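Zwischenbericht an die Gerker-Stiftung, Förderlinie Studienbedingungen
Vorhaben: Ombudsstelle und Schlichtungsverfahren für Studierendenbelange an der Hochschule Drulleck
Berichtszeitraum: bis einschließlich Oktober
Vorgelegt von: Gladys Mutiso (Projektleitung), Chenxi Yao (Auswertung)

## 1. Stand des Vorhabens

Die Ombudsstelle hat im Berichtszeitraum den Regelbetrieb aufgenommen. Die im Antrag vorgesehenen Arbeitspakete 1 (Verfahrensordnung) und 2 (Einrichtung der Anlaufstelle) sind abgeschlossen. Arbeitspaket 3 (Fallbearbeitung und Dokumentation) läuft. Arbeitspaket 4 (Schulung der Fachbereiche) ist gegenüber dem Zeitplan um zwei Monate im Rückstand, Näheres unter Punkt 5.

Die Verfahrensordnung wurde vom Senat in zweiter Lesung angenommen. Gegenüber der Antragsfassung enthält sie zwei Änderungen. Die Frist zur Stellungnahme durch den betroffenen Fachbereich beträgt nunmehr 12 Werktage statt der ursprünglich vorgeschlagenen zehn. Außerdem kann die Stelle ein Verfahren von sich aus eröffnen, wenn zur selben Lehrveranstaltung mindestens drei voneinander unabhängige Eingaben vorliegen. Die zweite Regelung geht auf einen Antrag der studentischen Senatsmitglieder zurück und war im Förderantrag nicht enthalten. Mehrkosten entstehen dadurch nicht.

## 2. Fallzahlen

Im Berichtszeitraum gingen 73 Eingaben ein. Davon wurden 25 als förmliche Verfahren eröffnet, die übrigen wurden durch Auskunft, Weiterleitung oder ein einzelnes Gespräch erledigt. Als erledigt gilt eine Eingabe, wenn die einreichende Person schriftlich bestätigt hat, dass kein weiterer Klärungsbedarf besteht, oder wenn sie auf zwei Rückfragen im Abstand von je zwei Wochen nicht reagiert hat. Die zweite Fallgruppe wird in der Datenbank gesondert geführt und sollte bei der Schlussauswertung nicht als Einigung gezählt werden.

Inhaltlich liegt der Schwerpunkt bei Prüfungsangelegenheiten, vor allem bei der Einsicht in Korrekturen, bei Wiederholungsterminen und bei Fristen für Abschlussarbeiten. An zweiter Stelle folgen Fragen der Anerkennung von Leistungen aus dem Ausland. Konflikte in der Betreuung von Abschlussarbeiten sind seltener, binden aber erheblich mehr Arbeitszeit, da in der Regel mehrere Gespräche mit beiden Seiten erforderlich sind.

Eine Aufschlüsselung nach Fachbereichen wird in diesem Bericht nicht vorgelegt. Bei kleinen Fachbereichen wären einzelne Personen erkennbar. Mit dem Datenschutz der Hochschule ist vereinbart, dass die Aufschlüsselung erst im Schlussbericht und nur in zusammengefassten Gruppen erfolgt.

## 3. Befragung

Der Fragebogen zur Bekanntheit der Ombudsstelle wurde an alle eingeschriebenen Studierenden versandt. Eingegangen sind 1.932 auswertbare Rückläufe. Bogen mit weniger als der Hälfte beantworteter Pflichtfragen wurden ausgeschlossen. Die Auswertung verantwortet Chenxi Yao.

Vorläufig lässt sich Folgendes festhalten:

- Die Stelle ist unter Studierenden in höheren Semestern deutlich bekannter als im ersten Studienjahr.
- Als Grund, sich nicht an die Stelle zu wenden, wird am häufigsten die Sorge vor Nachteilen in späteren Prüfungen genannt.
- Die Möglichkeit der anonymen Voranfrage ist kaum bekannt, wird aber nach Erläuterung im Fragebogen überwiegend als nützlich bewertet.
- Befragte in englischsprachigen Masterprogrammen lassen mehr Fragen zum Verfahren unbeantwortet als die übrigen Befragten. Ob dies an der Übersetzung liegt, wird derzeit geprüft.

Die Freitextantworten sind noch nicht codiert. Das Codierschema liegt im Entwurf vor und wird an einer Teilmenge durch zwei Personen unabhängig voneinander erprobt. Belastbare Aussagen zur Übereinstimmung der Codierung sind erst im nächsten Bericht möglich.

## 4. Technik und Räume

Das Fallverwaltungssystem »Wi« ist seit Beginn des Regelbetriebs im Einsatz. Die Trennung zwischen Beratungsnotizen und Verfahrensakte wurde wie gefordert umgesetzt: Zugriff auf die Notizen haben ausschließlich die beratenden Personen, Zugriff auf die Akte zusätzlich die Mitglieder der Schlichtungsrunde. Ein Fehler in der Fristenberechnung, durch den vorlesungsfreie Zeiten als Werktage entfielen, ist behoben. Betroffen waren vier Verfahren. Die Beteiligten wurden informiert, die Fristen neu gesetzt.

Die Löschroutine fehlt weiterhin. Bis zu ihrer Freigabe erfolgt die Löschung abgeschlossener Voranfragen von Hand zum Monatsende. Das ist vertretbar, solange die Zahl der Eingaben nicht wesentlich steigt.

Für die Beratung steht ein Raum im Bultetti-Bau zur Verfügung. Die Lage abseits der Fachbereichsverwaltungen wird in den Rückmeldungen positiv vermerkt. Nachteilig ist die Schalldämmung zum Flur. Die Bauabteilung hat eine Nachrüstung der Tür zugesagt, einen Termin hat sie nicht genannt. Vertrauliche Gespräche werden bis dahin vorzugsweise ab 16 Uhr angesetzt, wenn auf dem Stockwerk keine Lehrveranstaltungen stattfinden.

## 5. Abweichungen vom Arbeitsplan

Der Rückstand in Arbeitspaket 4 hat zwei Ursachen. Die halbe Stelle für Schulung und Vermittlung konnte erst im zweiten Ausschreibungsverfahren besetzt werden. Zudem haben zwei Fachbereiche darum gebeten, die Schulungen nicht in die Prüfungsphase zu legen. Dem wurde entsprochen.

Der neue Plan sieht vor, die Schulungen im laufenden Semester in verkürzter Form zu beginnen (je ein halber Tag pro Fachbereich) und den vertiefenden Teil zur Gesprächsführung im Folgesemester anzubieten. Der Umfang insgesamt bleibt unverändert. Teilnehmen sollen Prüfungsausschussvorsitzende, Studiengangsleitungen und die Beschäftigten der Prüfungsämter. Eine Teilnahmepflicht besteht nicht - das Präsidium hat eine entsprechende Bitte der Projektleitung abgelehnt, ein Empfehlungsschreiben jedoch versandt.

## 6. Mittelverwendung

Die Personalmittel wurden infolge der verspäteten Besetzung nicht vollständig abgerufen. Wir beantragen, den nicht verbrauchten Anteil in das kommende Haushaltsjahr zu übertragen. Die Sachmittel liegen im Plan. Im Ansatz für Übersetzungen ist mit einem Mehrbedarf zu rechnen, falls die englische Fassung des Fragebogens und der Verfahrenshinweise überarbeitet werden muss. Eine Deckung aus den Reisemitteln ist möglich und nach den Bewilligungsbedingungen anzeigepflichtig. Die Anzeige würde gesondert erfolgen.

## 7. Nächste Schritte

1. Abschluss der Codierung der Freitextantworten (Yao)
2. Freigabe und Test der Löschroutine in Wi
3. Beginn der Schulungen in den ersten drei Fachbereichen (Mutiso)
4. Überarbeitung des Merkblatts zur anonymen Voranfrage, deutsch und englisch
5. Abstimmung mit dem Studierendenparlament über die Entsendung in die Schlichtungsrunde, deren studentische Sitze zum Semesterende neu zu besetzen sind

Zu Punkt 5 besteht noch Klärungsbedarf. Das Parlament wünscht eine Amtszeit von einem Jahr, die Verfahrensordnung nennt zwei. Eine Änderung der Ordnung wäre erneut senatspflichtig. Die Projektleitung schlägt vor, die bestehende Regelung beizubehalten und einen vorzeitigen Rücktritt mit Nachrücken zuzulassen.

Rückfragen zur Mittelübertragung bitte an Gladys Mutiso, zur Befragung an Chenxi Yao.
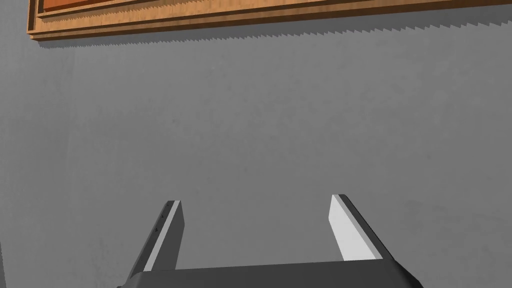
*Abb. 1: Holzrahmen mit rötlich-orangem Einsatz an grauer Fläche (Computergrafik)*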